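Offener Labortag bei Brellitz – Simulation zweiarmiges Greifen
Forum: Handhabung und Robotik > Veranstaltungen und Vorführungen

stellschraube_k
Sonntag, 31. Januar 2021

Ich war per Videozuschaltung beim Labortag von Brellitz dabei, Block zwei, Simulation. Vorgeführt haben Malou Stougaard und Prasert Kaewkla. Kurzer Bericht, weil im Ankündigungsthread danach gefragt wurde.

Aufgabe: zwei Arme mit mehrgliedrigen Händen, eine Arbeitsplatte in Granitoptik, ein Topf mit langem Stiel, ein Holztablett mit Rand, eine Tomate. Die rechte Hand führt die Tomate, die linke soll den Topf am Stiel fassen. Die Steuerung heißt intern Navarrete, gerechnet wurde komplett in der Simulation. Reale Hardware war an dem Tag nicht Thema, auch wenn die Einladung das anders klingen ließ. 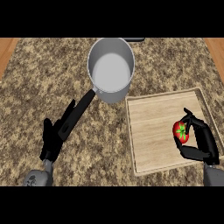

Die Bewegungen beider Arme werden gemeinsam geplant. Stougaard zufolge war das der eigentliche Umbau gegenüber dem Vorjahr: früher lief erst rechts, dann links, mit festem Übergabepunkt. Jetzt gibt es einen gemeinsamen Zeitplan und eine Kollisionsprüfung zwischen den Unterarmen. Trainiert wurde mit 1726 aufgezeichneten Durchläufen, ausgewertet mit 1000 neuen Startlagen. Eine Erfolgsquote wurde auf Nachfrage nicht genannt, die soll im Februar in einem Bericht stehen.

Fragerunde war zu kurz. Die Folien sollen noch verschickt werden.

momentenstuetze

Danke. Zwei Punkte.

1. Was war als Erfolg definiert? Stiel berührt, Stiel umschlossen oder Topf angehoben? Das sind drei verschiedene Aufgaben.
2. Wurde das Reibmodell genannt? Bei mehrgliedrigen Fingern an einem flachen Stiel hängt daran fast alles.

stellschraube_k

Zu 1: Topf angehoben und für 3 Sekunden gehalten. Zu 2: nein. Kaewkla hat nur gesagt, dass der Reibwert pro Durchlauf gestreut wird. Bereich unbekannt.

Grunatcombe_Werk2

Ich halte die Aufgabe für falsch gewählt. Wer einen Topf am Stiel bewegen will, nimmt einen Parallelgreifer mit passenden Backen, und die Sache ist erledigt. Eine Hand mit so vielen Gelenken kostet Rechenzeit und in echt vor allem Wartung. Wir hatten im Werk eine vergleichbare Hand zur Probe. Nach 525 Betriebsstunden war der erste Seilzug fällig.

o_ratanaporn

Der Parallelgreifer hält dann den Stiel, aber für die Tomate brauchst du andere Backen oder eine Kraftregelung. Es geht doch gerade darum, beides ohne Werkzeugwechsel abzudecken. Ob sich das rechnet, ist eine andere Frage, und die war meines Wissens nicht Gegenstand des Labortags.

Ich war im selben Block. Was im Bericht oben fehlt: Die Tomate ist im Modell ein Starrkörper. Nachgiebigkeit wird nicht gerechnet. Katayama hatte danach gefragt und eine klare Antwort bekommen.

Grunatcombe_Werk2

Damit ist die Aussage zur Tomate wertlos. Ein Starrkörper lässt sich mit beliebiger Kraft greifen.

o_ratanaporn

Wertlos nein, eingeschränkt ja. Für Erreichbarkeit und Koordination der Arme reicht das Modell. Für die Greifkraft reicht es nicht. So hat es Kaewkla auch formuliert.

S_Katayama

Bestätige das. Meine Frage bezog sich zusätzlich auf die Fingerglieder. Die Kontaktgeometrie ist vereinfacht – je Glied eine konvexe Hülle. Bei einer runden Frucht ist der Fehler klein. Am Stiel und besonders am Aufhängeloch kann es zu Scheinkontakten kommen, weil die Öffnung in der Hülle des Stiels verschwindet, sofern man diesen nicht zerlegt. Ob sie ihn zerlegen, wurde nicht beantwortet.

Noch ein Bild aus dem Block, für die Diskussion um die Anfahrt links:

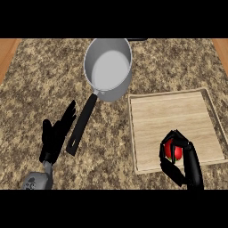
Linke Hand geöffnet vor dem Topfstiel, rechte Hand mit der roten Frucht über dem Holztablett (Simulation).

Mich interessiert der Winkel. Die Finger zeigen schräg nach rechts oben, der Stiel läuft vom Topf nach links unten. Beim Schließen müsste der Daumen um das Stielende herum oder von der Seite kommen. Beides geht, aber das Kippmoment am Handgelenk bleibt gleich unangenehm, denn der Schwerpunkt des Topfes liegt weit weg vom Griffpunkt.

momentenstuetze

Genau das meinte ich mit dem Reibmodell. Griff am Stielende heißt voller Hebelarm. Mit gestreutem Reibwert bekommt man in der unteren Hälfte des Bereichs vermutlich Durchrutschen, und dann wäre die Quote stark vom gewählten Bereich abhängig. Ohne die Zahl kann man den Februarbericht schlecht einordnen.

manee_kw

Welche Simulationsumgebung war das? Wir arbeiten mit Miva und bekommen zwei Arme mit vollen Handmodellen nicht annähernd in Echtzeit.

stellschraube_k

Wurde nicht gesagt. Echtzeit war es nach meinem Verständnis auch bei ihnen nicht, die gezeigten Läufe waren vorberechnet. Eine Liveberechnung gab es nur für die Bahnplanung, ohne Kontakte.

Grunatcombe_Werk2

Vorberechnete Läufe auf einem Labortag. Dafür hätte auch ein Download gereicht.

manee_kw

Für die Fragerunde nicht. @S_Katayama: Wie zerlegt ihr den Stiel bei euch? Automatisch oder von Hand?

S_Katayama

Von Hand, vier Quader um das Loch, Rest ein Quader. Automatische Zerlegung hat uns an der Stelle zu viele kleine Körper erzeugt, das kostet mehr, als es bringt. Ich schicke dir die Maße per PN.

stellschraube_k

Folien sind eben gekommen. Der Reibwertbereich steht nicht drin. Ich habe Stougaard angeschrieben und trage die Antwort hier nach.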